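3.2 Connecting the Trellow backup unit to your network

Before you start, check that the unit is switched off and both drive trays are locked.

1. Connect the network cable to port 2. Port 3 is only for service.
2. Press the power button and wait until the status light stays green. The first start can take 12 minutes.
3. On a computer in the same network, open the Clikusham Setup program and choose "Find units".

Caution: Do not remove a tray while the status light is blinking. The data on the drive can be lost.

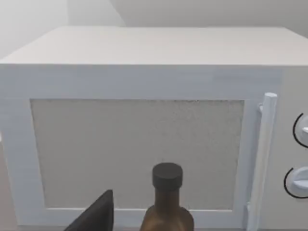 4. Select your unit in the list and type the password from the label on the back side.
5. Give the unit a name of maximum 13 characters, without spaces, and click Save.

Note: If the unit is not shown in the list, restart your router and repeat step 3. For fixed addresses, see section 3.3.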